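15/07/2024
Damp readings, back bedroom

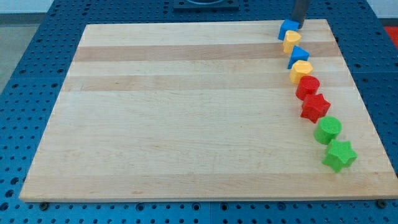
Board of pale planks with two darker strips, on the blue perforated table.

Meter reading on the north wall was 687 this morning, relative scale, taken at skirting height beside the window. In December the same spot gave 203. The figures go up in summer, and I still have no good account of why. Rain does not explain it. The gutter was relined in spring and the downpipe runs clear when I put the hose down it.

Hamish Aitken came over before lunch and looked at the outside. He thinks the cement render is holding water against the stone and wants a strip of it off, low down, to see what is behind. I agreed to three courses and no more. He took off one, found the stone dark and the old lime mortar soft enough to rake out with a key, then had to leave for Gundton.

Salt on the inside plaster has spread a little past the pencil line I drew at Easter. Brushed it off dry and bagged it. Did not wash the wall.

Galbraith quoted for a chemical course again. I rang and declined. Injecting a rubble wall of that thickness seems a poor use of money, and the floor level outside is higher than the floor inside by a hand's width anyway. Lowering the ground comes first. The trench will need to be around 9 metres long, with a fall towards the drain at the far end — I have not yet checked the depth of that drain.

Sovora sent the wrong lime, 5 where I had ordered 3.5. Returned it. The carrier collects from the gate.

Moved the bed to the other wall and left a gap behind the wardrobe. Window open on the latch overnight. Humidity in the room at ten o'clock was slightly lower than in the hall, the reverse of last week. Lift the drain cover tomorrow and measure down to the pipe.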